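Category: Commercial Cooling News

Mirkden Expands Air Conditioning Service to Joltwood Business District

Mirkden has extended its commercial air conditioning service to the Joltwood business district, the company announced in January 2022. The agreement covers 357 rooftop and split units in offices, shops and two medical buildings.

Under the contract, each unit will be inspected 3 times a year. Filters will be replaced at every visit, and refrigerant levels will be checked before the summer season. Property managers will receive a written report within five business days.

"Building owners have asked for one point of contact for repairs and routine service," said Saqib Memon, director of service operations. "The new schedule provides that."

Units made by Plattner and Purnier are included. Portable units are excluded. 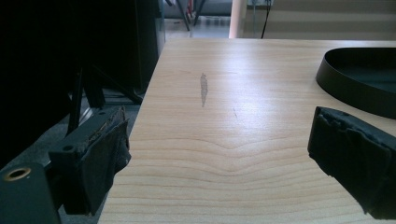
Service Requests

Tenants should report cooling problems to their property manager, who will forward the request to the Mirkden service desk.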